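Recording demonstrations in simulation: picking up a framed panel

Part 2 of the Grendeck notes. Part 1 covers installing the simulator and pairing the hand controller.

By the end of this page you will have a small set of recorded demonstrations that the training script can read. Each demonstration is one attempt at the same task: move the gripper to the framed panel, close on the frame, lift it clear of the floor and hold it still. A first set of 50 is enough to see whether the policy is learning anything. Set aside an afternoon.

Before you start

Open the project and load the room called Gudov. It has plain walls and a plain floor, and we use it for all first sets. Place the framed panel from the object list and leave its scale at the default. Check that the recorder is set to save the wrist view, the joint positions and the gripper opening. If any one of these is missing, the training script will reject the whole folder, and it only tells you so at the end.

Set the recording rate to 30 frames a second. Higher rates fill the disk and made no difference in our tests.

Recording one demonstration

Press Reset. The panel is put down in a new position and at a new angle each time. Wait for the object to stop moving, then press Record.

Bring the arm over at a steady speed. Try not to stop and think halfway, as long pauses end up in the data and the policy will copy them. If you need to plan the approach, do it before pressing Record.

Open the fingers fully on the way in. Switch to the wrist view for the last part of the approach and turn the wrist until a part of the frame you can grip lies between the fingers. The room will often look tilted in this view. Go by the frame and the fingertips and leave the walls out of it.
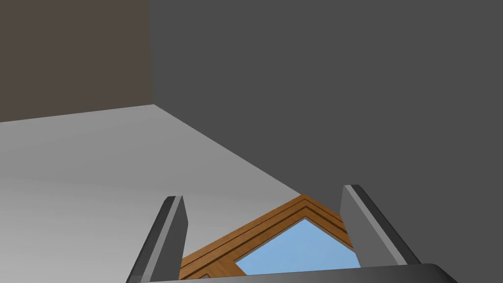

Wrist view with the fingers open and a corner of the frame in the gap between them.

Aim for the wooden border. The fingers slide on the blue panel, and a grasp that starts there tends to fail during the lift. The bands along the border give you something to line up against.

Close the gripper slowly, wait until the opening value stops changing, and lift straight up. Hold for 2 seconds and press Stop. A good run takes under 30 seconds from start to finish.

Keeping or discarding

After each run the recorder asks whether to keep it. Keep it if the object was lifted and held. Also keep runs where you missed, backed off and got it on the second try, provided the correction was clean. Liesl Rainer trained one policy on perfect runs only and it had no idea what to do after a near miss.

Discard the run if the object was knocked away, if a finger passed through the frame (this happens when you close too fast), or if the controller dropped out. Don't trim a bad run to save it. Record another.

Varying the set

The reset moves the object for you, but it doesn't change how you approach. Change that yourself. After every 7 kept runs, pick a different starting pose for the arm from the Poses menu. Use different corners and sides of the frame as well. If two people can share the recording, so much the better. Apinya Ruangrit and I split our February set down the middle, and her approaches were lower and slower than mine.

Checking the folder

Run the check script on the folder before you close the simulator. It lists the number of runs, the shortest and longest, and any with missing views. Play back a handful at double speed too. The script won't notice that you forgot to switch the gripper log on after a restart, as it only looks for the file and an empty one will pass.

Name the folder with the room, the object and your initials, and copy it to the Henriques drive. Leave the raw files where they are until the first training run has finished.

Part 3 deals with converting the recordings and starting that run.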